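Search articles
Search
Home Kitchen Storage Repairs Opinion Contact

The Case for the Single Row

Yung-ching Chiang
Sep 11, 2026

Most advice on small kitchens treats the counter as a surface to be cleared. Everything goes into a cabinet, the cabinet door closes, and the kitchen is considered tidy. I think this is the wrong measure. A kitchen should be judged by the number of movements needed to start and finish a meal, and by that measure a short row of items along the back of the work surface performs better than a closed cabinet.

Consider a saucepan with a lid, stored in a base cabinet. To retrieve it the cook opens the door, bends, lifts whatever is nested inside or stacked on top, pulls out the pan, sets it down, returns the other items, locates the lid and closes the door. Putting it back repeats the sequence in reverse, usually with less care. The same saucepan kept at the back of the counter with its lid on takes one movement each way.

The usual objection is area. My own counter is 50 centimeters deep, which is shallow, and I accept that a row at the back takes a strip I can't use for chopping. But the rear strip of a counter is poor work area in any case. Knives are used near the front edge, where the elbow has room. So is a rolling pin. The back is where crumbs collect and where things get pushed anyway, in no order, and a deliberate row only formalizes that.

Four rules make the row work. It is one item deep. Nothing in it is stacked. Everything in it is used daily or close to it. The front of the row is a line, and nothing crosses that line except during cooking. 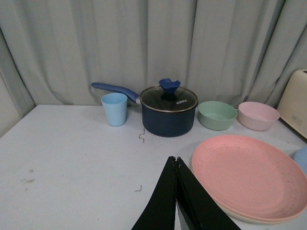 One deep: cup, covered saucepan, two bowls, with an appliance at the right-hand end.

The rule against stacking is the one people resist. Two bowls of similar size could obviously go one inside the other and save the width of a bowl. I would still stand them side by side. A nested pair has to be separated before the lower bowl can be used, and a bowl that went into the stack damp stays damp underneath. Different colors help here too, such as a green and a pink. In a household of two, each person learns which bowl is theirs and washes it.

Lids deserve a paragraph. A lid stored away from its pan is a separate item with its own location, and it will be lost at the moment it is needed. Keep it on the pan. Glass is preferable to metal for this purpose, as the contents can be checked without lifting anything, including the contents left over from last night. The pan must be fully dry before the lid goes on for storage. I leave mine off until morning.

Handles are the weak point of the arrangement. A long handle pointing forward crosses the line and will be caught by a sleeve. Turned to the back and off to one side, it can run behind a cup or a jar and use depth that would otherwise be wasted. This costs nothing, and it should be done every time the pan is put down.

I am less certain about appliances. A toaster in daily use belongs at the end of the row, near the outlet, so that its cord doesn't pass behind everything else. A blender used in December and then forgotten does not belong there at all. I kept a Korero sandwich press out for most of a year on the grounds that it was heavy. Weight is a reason to choose a low shelf with care. It is no reason to give an object permanent space on the counter.

There is a whole trade in products for this problem. Wondura sells a tiered riser, and Lauritsen has a rail system with hooks that requires drilling. I have used both. The riser created a second level, the second level filled within a week, and the lower level became a cabinet without a door. The rail was better, but a cup on a hook swings when its neighbor is removed. Neither improved on the bare surface.

The row does need cleaning. Grease settles on anything left out near a stove, and items used less than every day will show it first. I take that as useful information: if a bowl needs to be wiped before use, it isn't being used often enough to stay. Move it to the cabinet and close the gap, or leave the gap. An empty space in the row is not a fault to be corrected by buying something.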